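Reading at the kitchen table in the evening — what do you do about tired eyes?
Home and Everyday forum > Books, Chairs and Lamps

lempi_k
Regular member
Posts: 50

Hello all. I've been reading along for a couple of winters and have only posted a little, mostly in the thread about bookmarks, so please bear with me if this has come up before.

I do nearly all my reading at the kitchen table now. I used to be a sofa reader, but my neck complained and the cat took over the good cushion, so sometime last fall I moved to the table with a cup of tea and a hard chair, and I found I liked it. I get through more pages and I don't fall asleep with the book on my chest. The trouble is that by nine o'clock or so my eyes are scratchy and sore, and I've started rubbing them, which I was scolded for all through childhood.

I had them checked at the place in Lanstead and was told my prescription is fine and that I should blink more. Has anyone ever managed to blink more on purpose? I think about it for one paragraph and then I'm back in the story.

It's worst in January with the heating on. What do you all do? I'm up for anything short of giving up the table.

Lempi

hchin
Member
Posts: 312

Welcome out of the bookmark thread, Lempi! We've missed having a good table question.

My guess is the light. Most kitchens have one bright thing in the middle of the ceiling, and you sit with your back to it or your face to it and neither is any good. I had the same complaint for years and what cured me was moving the lamp so it came in from my left and slightly behind. I bought a clip-on from Diltetti (the plain gray one, no dimmer) and it lives on the shelf by the fridge. It looks silly and I wouldn't part with it.

Also, where does your chair face? If you're looking at a window after dark you've got a black mirror in front of you with a lamp in it. I'd start there, before you spend a penny on anything.

Haziq

ylva_amundsen
Senior member
Posts: 1,940

I'm going to disagree with Haziq a little, with love, as usual. Scratchy isn't a lamp problem in my experience. When my light is wrong I get a headache over one eyebrow. When my eyes are scratchy it's the air, and kitchens in winter are awful for that, what with the oven going and the radiator under the window.

I've ended up with a small routine before I sit down. It takes no time and I'm fond of it, the way you get fond of laying out clothes for the morning. I'll put it down in order and you can throw out what you don't like.

1. Turn the kitchen radiator down when you start washing up, so it has gone quiet by the time you sit. My husband turns his back up in the other room and we're both happy.

2. Put a bowl of water somewhere warm. My grandmother kept one on the stove all winter and topped it up every morning. I couldn't prove to you that it does anything, but I do it.

3. Keep everything you might need for your eyes in one spot, or you'll get up to look for it and end up emptying the dishwasher. An ordinary glasses case is the right size for this. A small bottle will lie down in it with room to spare, and the whole business can sit open on the table while you read.
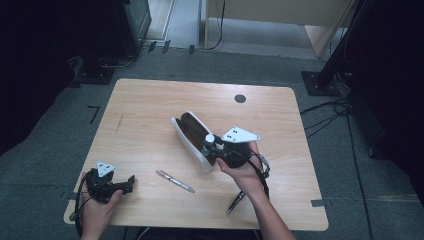 4. Clean your glasses. I know, I know. But do it at the sink with a drop of dish soap, and dry them with something that has never met a crumb.

5. Get up at the end of a chapter. Look out of the back door, say something to the dog, sit down again. If it's one of those books with no chapters, pick a place and be firm with yourself.

6. Tea within reach but on the other side from the book. This has nothing to do with eyes. I've ruined two library books and had to go and confess at the desk in Ekgate both times.

That's the lot. I'd try number one for a week before anything else, it costs less than nothing.

Ylva

juwon_s
Member
Posts: 88

I love number six. Was it the same librarian both times?

I'd add a word of caution about drops, if that's what goes in your case. I went along happily with the sort that take the redness away, and the pharmacist in Lanstead took one look at how often I was buying them and had a kind but serious talk with me. I use plain ones now and only when I need them. Lempi, do ask somebody who knows before you start, it's a two-minute conversation.

The glasses case idea I'm going to steal, though. I must own four of them and they're all in a drawer, empty, because I wear the glasses on my head.

Ju-won

ylva_amundsen
Senior member
Posts: 1,940

Same librarian. She was very nice about it the first time.

And yes, good point about the drops. Everybody please read Ju-won's post again.

lempi_k
Regular member
Posts: 51

Oh, what lovely answers, thank you. I've read them all twice.

Haziq, I went and sat in my chair after dark and you're right, I face the window and there's the ceiling light, hanging in the garden like a moon. I've turned my chair ninety degrees. My son came in and asked whether we'd had an argument with the window.

Ylva, I turned the radiator down tonight and I'm wearing a cardigan to type this. I can't tell you yet whether it's helping, but I do feel virtuous. The bowl of water lasted until the cat discovered it. I'll have to find a higher shelf.

Ju-won, I'll ask at the pharmacy when I'm next in. I hadn't thought there was more than one sort.

Now a follow-up, if you can stand it. With the chair turned I have a different nuisance, a bright patch on the table itself, just past the top of my book. I never noticed it before. When I look up to think (I do a lot of looking up to think) my eyes go straight to it. Is that a thing other people have, or am I becoming fussy?

hyunseo
Regular member
Posts: 231

You're not fussy. This one is my pet subject, so get comfortable.

Any tabletop with a bit of shine to it will do this, and the pale ones are the worst of the bunch, I think, as you've got a light surface to begin with and then a lighter blotch sitting on it. I get terribly distracted by it myself. I'll be looking at the grain, which I find soothing, all those long wavy lines, and I'll follow one along until it runs into the bright part and washes out. Then I've lost my place in the book and I've been staring at a table for goodness knows how long.

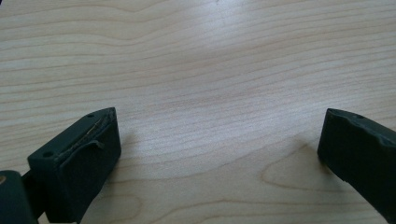
Page 1 of 2

hyunseo (continued)

There are two schools of thought on what to do. One says cover the table. The other says move the light until the patch lands somewhere you never look. I've tried both and I'm a cover-the-table person. A plain cloth, dull finish, middling color, nothing white. I use an old green one with a burn mark that I put my cup over.

What I wouldn't do is sand the top down to take the shine off. My cousin did that to a perfectly good table and spent the rest of the year wiping up rings.

Hyun-seo

hchin
Member
Posts: 313

Move the light! Covering up a nice table so you can read at it is like wearing a raincoat in the house. You've got a lamp, it bends, bend it.

The trick is to get somebody else to hold the lamp while you sit in your usual slump (your real slump, don't sit up straight for the occasion) and tell them left, right, up, down until the patch slides away. It takes two people and a little patience. I wouldn't do it with someone you're cross with.

hyunseo
Regular member
Posts: 232

And when you have two people reading at the same table? You bend it away from yourself and straight into my eyes, Haziq. The cloth works for everybody, whichever side they sit on. I'll admit it has to be washed.

hchin
Member
Posts: 314

I live alone with a lamp that does what it's told, so perhaps I've been spoiled. I'll give you the two-reader household. I won't give you the green cloth with the burn mark.

ylva_amundsen
Senior member
Posts: 1,940

Can I put in a word for a big flat place mat? We have a cork one from a rummage sale, wide enough for an open book and a bit over. It's dull as ditchwater to look at, so no shine, and you can lift it off when company comes. Lempi would still have her nice table for the rest of the day.

I should say too that I was perhaps a bit quick to wave off the lamp business at the start. I tried turning my own chair after reading about the moon in the garden and I did like it better. So there, Haziq, frame that one.

hchin
Member
Posts: 315

Printing it now.

juwon_s
Member
Posts: 89

On the place mat side here. My mother had felt ones, and they also stop the book from sliding off when you lean on it with a sandwich in your other hand.

One more thing for the general pile. Does anybody else find that the print has been getting smaller? I picked up the new Cha paperback everyone's been passing around and I had to hold it out like a tray. I gave up and got the large print from Ekgate, and I was a little embarrassed for as long as it took to get to the bus stop, and then I read 40 pages on the ride home without a twinge. I'd recommend it to anyone at any age. You turn the pages more often, that's the only drawback, and it makes you feel like a very fast reader.

lempi_k
Regular member
Posts: 52

Checking in, as promised. The radiator has been going down every night while I wash up, and I'm less scratchy, I'm fairly sure of it. I still rub my eyes when I'm tired but I catch myself.

I tried bending the lamp with my son holding it. We got the patch as far as the fruit bowl and then he wanted his supper. So for the moment I'm using a folded tea towel under the book, a brown checked one, which I suppose puts me in Hyun-seo's camp until I find a mat. Ylva, was the cork one heavy? I'd like something I can lift with one hand, with the cat under the other arm.

I've put the large print on my list too. Chapter 12 of the one I'm on has a letter in it set in tiny italics and I had to take it to the hall light to read it.

ylva_amundsen
Senior member
Posts: 1,940

Light as anything, you could lift it with the cat standing on it. Try the rummage sale at the Lanstead church hall, they had a stack of them under the curtain table last time, and get there before the man who buys all the trays.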